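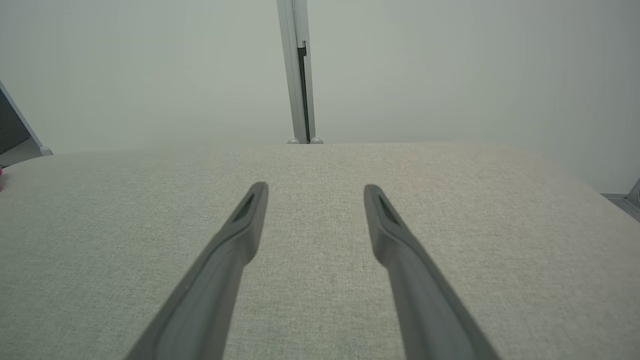

The Basness procedure is a set of working rules for robot arms that handle clothing and other soft goods on a padded table. It was drawn up at the Arilden workshop and later taken over, with small changes, by Sodberg. The current text runs to 30 clauses.

Starting position

Both grippers start open and clear of the cloth. The table must have a plain cover in one color, and its edges must be rounded or padded. Garments are laid within reach of both arms. Two-piece outfits, such as a basketball jersey and shorts, may share the table, but only one piece is worked at a time.

Gripping

A garment is held by its corners or hems where possible. Closing force is limited to 20 newtons for thin mesh. Prints and lettering should be kept out of the jaws.
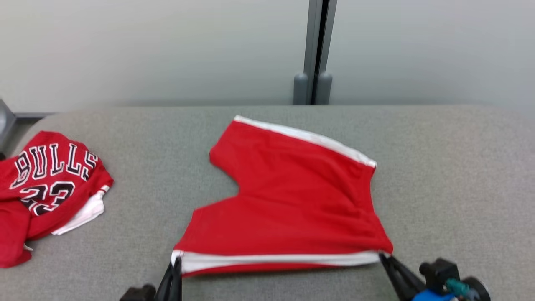 Two-arm work

When both arms hold the same piece, speed is capped at 80 millimeters per second. The arms may not cross – a rule added in the Vlček revision.
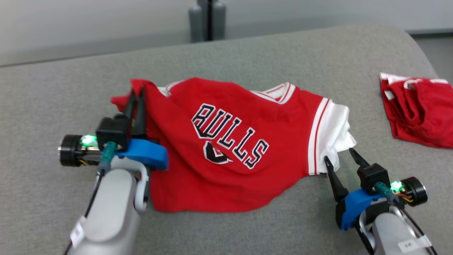
If one side lets go, the other must stop before trying again. Operators stay outside the reach of the arms until both have come to rest.

Records and checks

Finger pads are inspected after every 500 grips. Failed attempts are logged along with successful ones, and a torn or stretched garment is taken out of use.
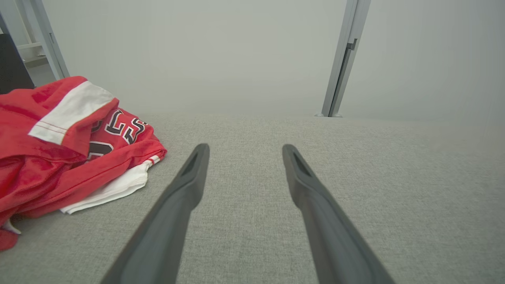
Related practices

Folding and hanging are covered separately in the Sodberg annex.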